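Re: [trakholm-walkers] Getting to Trakholm without a car

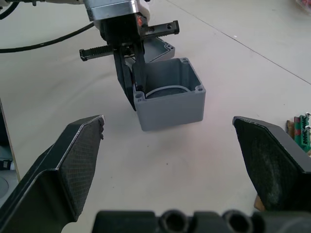 Hi Mahfuz and everybody,

So glad you asked about the bus, as we only got back from Trakholm last week and it's all still fresh! We took the early ferry and then the Inda coach from the harbor, and it was easy. Buy the return ticket on board, it's cheaper than two singles. One thing to pack is a decent pair of gloves with some grip on them, for the chain section above the village. You want a crosshatched pattern on the gripping side, like the dark gray pads in the picture, and it doesn't matter a bit if they're already scuffed and dusty like the one on the right. Mine are ten years old and look far worse.

On May 3, Mahfuz Weerakoon wrote:
> We have 3 nights in Trakholm and no car. Is the coach
> any good, and is Rosier still the place to stay? My
> sister says it has gone up a lot. Also, can you get
> to the lake and back in a day?

Rosier has gone up, yes. We paid 92 a night for a double with breakfast, and the room at the back was quiet. Ask for the second floor if stairs don't bother you – the first floor is over the kitchen and they start early. If it's full, try Bíró across the square. Tetteh Abubakari stayed there last summer and liked it, though he said dinner was slow.

The lake is fine for a day trip. It took us nearly 3 hours each way, with a long stop for sandwiches (and me taking my boots off twice). Go up by the chains and come back on the forest road, which is dull but kind to your knees. The last coach down leaves from the church, and the stop at the bridge isn't used anymore, so don't wait there like we did!

Does anyone know if the boat across the lake is running this year? The sign was still up but the hut was shut.

Lena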